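27 April 2023

The fault first appeared on take 70 of the laundry folding set. The left gripper reported an opening of zero while its fingers were visibly apart on video. I assumed a dropped packet, reset the unit and carried on. That assumption cost me most of the afternoon, and it's the reason for writing this down.

The setup is two hand-held grippers, one per hand, each with its own camera. You fold clothes with them the way you would with your fingers, slower, and the recordings are used later to train a robot arm. Each gripper logs its finger opening from a magnetic encoder on the drive shaft. The camera and the encoder write to separate files, which are matched by timestamp once the session is over. I call the recording software Pidov, after the directory it started life in.

Pidov has a health check. It confirms that both encoders are sending data at the expected rate. It doesn't confirm that the data means anything. A sensor stuck at zero and sending zero on time passes every test I had written.

I recorded 117 takes that day. When I plotted the openings in the evening, the left trace looked normal through take 69. After that it had flat sections, short at first, then longer, and by the last few takes it was flat more often than not. The right trace was clean all the way through.

My first theory was the cable. The left cable runs down the inside of the forearm, and folding involves a lot of wrist rotation. I bent it by hand in every direction with the unit powered on and got no dropouts. I swapped the left and right cables. The fault stayed with the left gripper, so the cable was fine.

My second theory was firmware. The Gunar driver board had been updated earlier in April, and I would have been happy to blame it. Rolling back changed nothing.

The cause was mechanical. The encoder magnet sits in a printed cup on the end of the shaft, held by adhesive. The adhesive had let go. With the fingers lightly loaded the magnet still turned with the cup, and the reading was correct. Under a firm squeeze the shaft moved slightly along its axis, the magnet tipped away from the sensor, and the field dropped below the chip's threshold. The chip sets a status bit when this happens. The driver board passes the bit along. My parser threw it away, and the position value that came with it was zero.

That also explains why the bench test passed. On the bench I open and close the fingers on air. Cloth is different. To pin down a T-shirt edge on a soft mat you press fairly hard, and on most takes one gripper is pressing while the other moves.
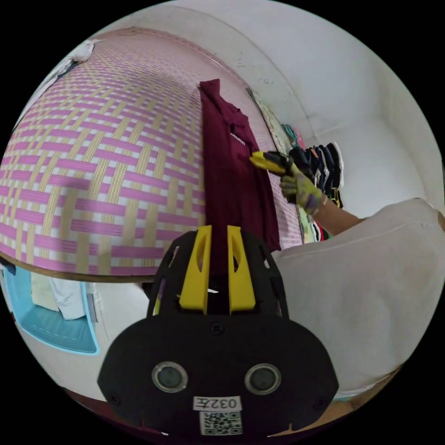 The repair took less time than the diagnosis. I cleaned out the cup, reseated the magnet with two-part epoxy, left it overnight, and added a printed collar that stops the magnet from lifting even if the glue fails again. I did the same to the other gripper, although it showed no sign of trouble. The collar file is in the Brindton folder with the rest of the printed parts.

Changes on the software side:

- The parser now keeps the status bit and marks the take bad if it is set for more than 6 consecutive samples.
- The health check asks for a full squeeze on a foam block before the first take and compares the reading with the stored one.
- An opening of exactly zero with a fault bit is written as missing instead of as a number.

As for the data, takes 1 to 69 are kept. Everything from 70 on is quarantined. Pană, the script I use to estimate finger opening from video, can probably recover some of it, but it struggles when fabric covers a fingertip, and in folding that's a large share of the useful moments. I'd sooner record them again.

One item is still open. On two of the bad takes the trace goes flat while the fingers are barely touching anything. The loose magnet may account for that as well. I haven't been able to reproduce it since the repair, and I'm leaving the ticket open until I've run another full session.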